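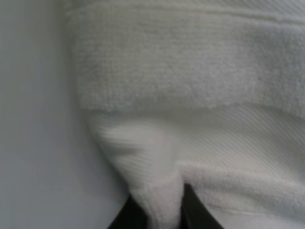 Why Are Towels Fluffy?

An information sheet for young readers from the Kincaid Museum of Cloth and Making

You have probably used a towel today. You may have dried your hands on one before breakfast, or wrapped yourself in one after swimming. A bath towel and a bedsheet can both be made of cotton, yet they feel very different and they do different jobs.

Loops and more loops

The fluffy part of a towel is called terry, or terry cloth. If you look at it very closely, you will see that it is made of tiny loops of thread standing up from the cloth. Together, the loops are known as the pile.

Cotton likes water. When you press a towel against wet skin, water moves into the cotton fibres and into the small spaces between the loops. A flat cloth has fewer of these spaces, so it fills up sooner.

How the loops are made

Cloth is woven on a machine called a loom. Threads called the warp run along the length of the cloth, and threads called the weft go over and under them from side to side. A towel needs 2 sets of warp threads. One set is pulled tight and makes the flat base. The other set is left slack, and when the loom pushes the weft into place, the slack threads pop up into loops.

A towel can have more than 1000 loops in a patch no bigger than your hand.

The flat parts

Towels are not fluffy all over. Many have a band near each end where there are no loops at all. Weavers often call this band a dobby border. It may have ridges, slanting lines or a small pattern, and it helps the end of the towel to keep its shape. At the very end there is usually a hem, where the cloth is folded and stitched so that the threads cannot come undone.

Try it at home

Ask an adult before you begin. You will need an old towel, an old pillowcase, two bowls and a measuring jug.

Pour 200 millilitres of water into each bowl. Fold the corner of the towel and the corner of the pillowcase to the same size. Place one corner in each bowl and wait for 30 seconds. Lift them out, let them drip over the sink, and measure the water that is left in each bowl. Write down your results.

You may also like to test the flat border of the towel against the fluffy part - make a guess first.

Words to know

Fibre: a very thin strand, such as a strand of cotton.
Loom: a machine for weaving cloth.
Pile: the loops that stand up from a cloth.
Hem: a folded and stitched edge.

School groups may see a working loom in the Givach Gallery every Sunday during term.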